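半年待った時計が届いた話

2020年11月8日

やっと来ました、Staltcombeの手巻き!

注文したのが4月だったので、もう半年以上たっているんですよね。途中で一回、本当に注文できていたのか不安になって確認メールを見返したりもしました(ちゃんとありました)。金曜の夜に不在票が入っていて、昨日の午前中に再配達してもらって、そこから丸一日ずっと腕に巻いています。お風呂以外。

Staltcombeを知らない方のほうが多いと思うので少しだけ。小さな時計メーカーで、Kayode Oyelaranさんという元々は修理畑の方が設計をしていて、文字盤のデザインはModupe Onuohaさんが担当しています。二人の連名でモデルごとに長い制作ノートが公開されていて、私はそれを読むのが好きで、買う前から三周くらい読んでいました。もう時計というより読み物のファンです。

今回買ったのは「Adeleke」というモデル。限定135本で、色違いが二種類あって、私のは濃いグレーのほうです。青もすごくよかったんですけど、手持ちの服がだいたい紺なので、青に紺だとちょっと沈むかなと思って。でも届いた今も、青のページをときどき開いてしまいます。危険です。

さて着けてみた感想。

まず薄い! 手巻きなので当たり前といえば当たり前なんですが、普段使っていた自動巻きがけっこう厚ぼったい子だったので、シャツの袖にすっと入るのに感動しました。冬は長袖とコートで袖口が渋滞するから、これは本当に助かります。

リューズの巻き味は、思っていたより軽めです。制作ノートに「朝、眠いまま巻ける重さにした」と書いてあって、読んだときは笑ったんですけど、今朝まさに眠いまま巻きました。チリチリチリ、と細かい手応えがあって、巻き止まりのところでくっと重くなる。最初はどこまで巻いていいのかわからなくて、おっかなびっくりでした。手巻き歴の長い方には笑われそうですが、私は初めてなんです。

文字盤はつや消しで、インデックスだけが磨いてあります。部屋の中だと地味なのに、窓際に行くと急に元気になるタイプ。昨日の夕方、洗濯物を取り込みながら手首ばっかり見ていて、靴下を片方ベランダに落としました。
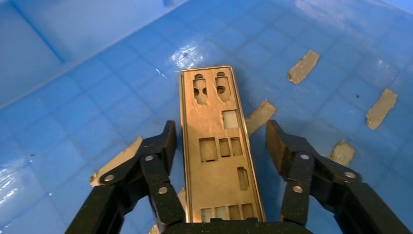 薄い金属板の部品。折り返しの縁と、丸い穴。

時計を買ってから、金属の表面をやたらと見るようになりました。面の光り方とか、縁の始末とか。ケースの側面は縦に筋目が入っていて、上の面との境目に細い斜めの面が一本通っているんです。ここだけ鏡みたいに光る。制作ノートによるとこの斜めの面にいちばん時間がかかったそうで、そう言われると余計にありがたく見えてくるから、私は単純です。

針も好きです。時針と分針が少しだけ先に向かって細くなっていて、秒針は六時位置の小さな丸の中にいます。スモールセコンドって、秒を読むにはぜんぜん向いていないんですけど、ちょこちょこ動いているのを眺めるぶんには最高ですね。電子レンジを待っている間ずっと見ていました。

裏は透けていません。ここは好みが分かれるところで、私も注文前はさんざん迷いました。せっかくの手巻きなんだから機械が見たい! という気持ちはあったんですけど、そのぶん薄くできたという話だったので納得することに。代わりに裏ぶたには小さい字でモデル名と番号が彫ってあります。番号は内緒。すごくいい番号というわけでもないので、出し惜しみするほどではないんですが。

気になったところも書いておきます。

ひとつめはベルト。付属の革がけっこう硬いです。穴の位置もちょうど私の手首の中間で、ひとつ締めるときつい、ひとつ緩めると回る、という困った状態。しばらく使えばなじむとは思うんですが、待ちきれなくて、昨日の夜にGrimicoの柔らかいベルトを注文してしまいました。Grimicoは前の時計でも使っていて、裏側が汗でべたつきにくいので気に入っています。色は焦げ茶とグレーで悩んで、焦げ茶。

ふたつめは夜。夜光がないので、暗いところではまったく読めません。夜中に目が覚めて何時かなと思っても、ただの冷たい円盤です。これはわかっていて買ったので文句ではないです。スマホを見ればいいし、見たら見たで寝られなくなるんですけど。

みっつめは説明書。字が小さい! 老眼の気配が出てきた身にはつらかったです。巻く回数の目安がどこに書いてあるのか探すのに、しばらくかかりました。

精度はまだちゃんと測っていません。昨日の朝に合わせて、今朝見たら5秒進んでいました。水平に置いて寝たので、今夜は立てて置いてみるつもりです。前に使っていた自動巻きは日によって機嫌が違って、ひどいときは一日で11秒くらい平気でずれていたので、それに比べたら優等生かも。Dotgateの掲示板に歩度の記録をつけている人が何人かいて、あの几帳面な表を見るたびに私もやろうと思うのですが、たぶん三日で飽きます。

それと、これを機に前の時計をオーバーホールに出すことにしました。買ってから一度も出していなくて、さすがに申し訳ないなと。見積もりをお願いしているところなので、金額と期間がわかったらまた書きますね。あの子は父からのお下がりで、ガラスに傷が2本あるんですが、そこは磨かずにそのままにしてもらうつもりです。

ベルトは火曜に届く予定。交換用の工具がどこかの引き出しにあるはずなので、今からそれを探します。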